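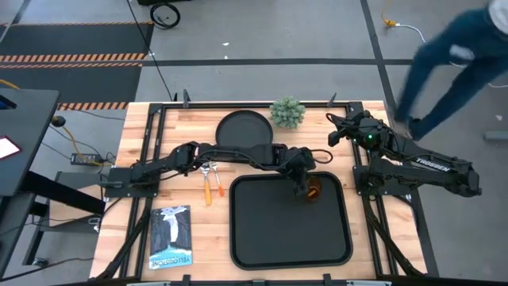
그림 3. 식기 정리 과제의 작업대. 왼쪽 팔의 그리퍼가 주황빛 반투명 컵과 함께 검은 쟁반의 오른쪽 위 모서리 부근에 위치한다.

4.2 상용 양팔 키트의 평가 환경

본 절에서는 양팔 조작 키트를 구입하려는 연구실의 입장에서, 조립 이후 실제 과제를 수행하기까지의 사용성을 평가한다. 그림 3과 같이 두 대의 검은 로봇 팔은 목재 작업대의 좌우에 마주 보도록 설치되며, 작업대 둘레는 검은 금속 프레임으로 되어 있다. 오른쪽 팔의 링크에는 TROSSEN이라는 표기가 있다. 평가에 사용한 제어 소프트웨어는 Jirnex이고, 과제의 정의와 기록 형식은 Helero 절차를 따랐다.

과제는 컵과 접시, 손잡이가 주황색인 식기를 쟁반으로 옮기는 것이다. 책과 작은 다육식물은 옮기는 대상에 포함하지 않았으며, 팔이 이러한 물체를 건드리면 해당 시도를 실패로 기록하였다. 조작자는 8명이고, 이 중 4명은 원격 조작의 경험이 없었다. 전체 시도는 200회이며, 조작자마다 같은 횟수를 배정하였다. 물체의 초기 배치는 시도마다 바꾸었다.

설치 단계에서 가장 많은 시간이 든 작업은 두 팔의 기준 좌표를 맞추는 일이었다. 설명서는 한쪽 팔의 보정 순서를 자세히 기술하고 있으나, 양쪽을 동시에 사용할 때의 순서는 부록에만 짧게 나온다. 우리는 부록의 순서를 먼저 읽을 것을 권한다. 또한 케이블이 팔의 바깥쪽으로 고리를 만들며 지나가므로, 팔을 수평에 가깝게 뻗는 동작에서는 여유 길이를 미리 확인할 필요가 있다.

조작감에 대한 의견은 조작자의 경험에 따라 나뉘었다. 경험이 있는 조작자는 팔의 반응이 충분히 빠르다고 답하였고, 경험이 없는 조작자는 그리퍼를 닫는 힘을 짐작하기 어렵다고 답하였다. 특히 얇은 컵의 경우 힘의 상한을 기본값보다 낮게 설정한 뒤에 다루기가 쉬워졌다는 의견이 많았다. 이 설정은 Jirnex의 화면에서 바꿀 수 있으나 재시동하면 기본값으로 돌아가는 문제가 있어, 우리는 시작 스크립트에 값을 직접 기입하였다.

한쪽 팔만 필요한 동작에서는 다른 팔을 접어서 작업대의 가장자리 쪽에 대기시켰다. 대기 자세는 공급사 Zieliński가 제공하는 초깃값을 그대로 사용하지 않고, 쟁반 위의 공간이 비도록 수정하였다. 초깃값에서는 두 팔의 손목이 가까워지는 구간이 있어 안전 정지가 자주 발생하였다.

저장된 동작 구간은 거의 4,000개이며, 분할은 Jamero 도구로 수행한 뒤 사람이 다시 검토하였다. 식기를 집는 구간은 컵을 집는 구간보다 경계를 정하기가 어려웠다. 손잡이가 작업대의 표면에 가까이 놓여 있어 접촉의 시작을 관절 전류만으로 판단할 수 없었기 때문이다. 이 구간의 처리 방법은 4.3절에서 설명한다.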